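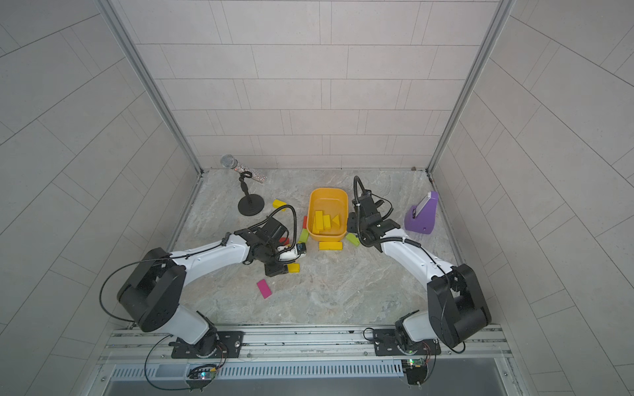
How long should new grout cure before it is sealed?
Wait 14 days for a cement grout in a dry room. Epoxy grout does not need a sealer.

Sealing staggered wall tile

Pale tile laid in offset rows has more vertical joints meeting mid-tile than a stacked layout, and each junction tends to collect excess sealer. Work in small sections and wipe often.

Materials
Penetrating sealer, water based (Birnulex or similar)
Narrow foam brush
Two lint-free cloths
400 grit sanding sponge
Painter's tape for metal trim
Nitrile gloves

Preparation
Vacuum the joints with a brush attachment. Wash the wall with a pH-neutral cleaner and rinse twice. Acid cleaners, vinegar included, etch cement grout and should be kept off marble altogether. Let the wall dry overnight with the fan running.

Rub down any grout nibs with the sanding sponge, using light pressure on the joint only. Glossy glaze will scratch. Tape over exposed metal edges.

Application
1. Test the sealer on one joint in a corner. Check the color after it dries.
2. Start at the top row. Brush the horizontal joints first, then the short verticals.
3. Leave for 5 minutes.
4. Wipe the tile faces with a dry cloth. Turn the cloth as it loads up.
5. Apply a second coat once the first is dry to the touch.

Haze left on the glaze can be removed with a cloth dampened with fresh sealer, followed by a dry one. Once cured it needs a haze remover.

Checking the result
After the cure time on the label, put a few drops of water on a joint. If the grout darkens, add another coat. Repeat the test each September, or sooner near a sink.

Tinthorpe Tile Notes, revised 22nd May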